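Harholm Robotics Club
Household Tasks Project: Progress Report to the Oberholzer Fund
Second reporting period
Prepared by Maham Shaikh, club advisor

Summary

The club has finished the first stage of the project and is partway through the second. The arm reaches and grips reliably in open space. Work near appliances has started and is slower than we planned. Spending is within the grant. We are asking for one change to the schedule, explained under Requests.

Students

Eight students are working on the project this period. Two of them joined after the first report and spent their first sessions on safety rules and the practice joystick before driving the arm. The group is split between a hardware team and a software team, but most students have worked on both. Attendance has been good except during the week of state testing, when we canceled one session.

Equipment

The arm purchased from Ladside arrived with a damaged cable in the second joint. Ladside replaced the cable under warranty, but we lost two weeks waiting for the part. The two-finger gripper and the wrist camera were mounted by the hardware team. The first camera bracket flexed when the arm stopped quickly, so the students redesigned it with a thicker base and printed it again. The new bracket has held up.

The club also bought a spare power supply and a set of replacement finger pads. The pads have not been needed yet.

Work on the laundry task

The laundry task is the main one named in our proposal. The goal is for the arm to pick up a soft item, bring it to the open door of a washing machine and release it inside the drum. The students divided the task into approach, pickup, transfer and release, and each part is practiced separately before they are joined.

Our test items are plush toys and hand towels. The toys were a student suggestion. They are easier to grip than towels and hold their shape, which makes it simpler to see from the camera whether the grip is square. Towels will come after the toys are working.

So far the students have recorded 121 practice runs, all driven by hand. Each run is logged with the driver, the item, the starting position and the result. The software team reviews the recordings every Friday and marks the ones that are clean enough to use for training.

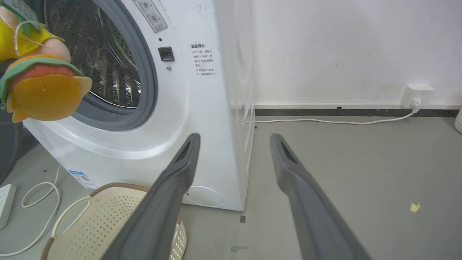

Harholm, August

The most common problem in the runs is the approach to the washing machine door. From the wrist camera the drivers can see the door opening and the gripper fingers, but they find it hard to judge how far away the rubber gasket is. Several runs ended with a finger touching the front panel. Drivers now stop short of the machine, line up with the opening and go forward at the lowest speed setting. Runs take longer this way - the students think the time will come down with practice.

Reflections are the second problem. The metal drum shows bright spots on camera, and the Breltidura software the students use to track the item sometimes locks onto a bright spot instead. They have tried lowering the exposure, which helped with the drum but made the darker gripper fingers harder to pick out. The software team is testing a setting in between.

Cables on the floor also need attention. We have added a check of the floor to the start of each session, and cords are to be moved out of the walking path before the arm is powered on.

Budget

Spending to date is $2610. This covers the arm, the camera, printing material and the spare parts listed above. Receipts are attached to the mailed copy of this report. No money has been moved between budget lines.

Requests

We ask that the date for the towel tests be moved back by one month. The cable repair accounts for half of the delay, and the extra practice on the approach accounts for the rest. No additional money is needed.

Next steps

The students will finish the hand-driven runs with the plush toys, then try the first runs in which the arm makes the approach without a driver. A student will stay at the stop button during all of these. The hardware team will also add a soft cover to the outside of the gripper fingers to protect the machine's front panel. Results from the first unassisted runs will be included in the next report, along with the students' own written summaries.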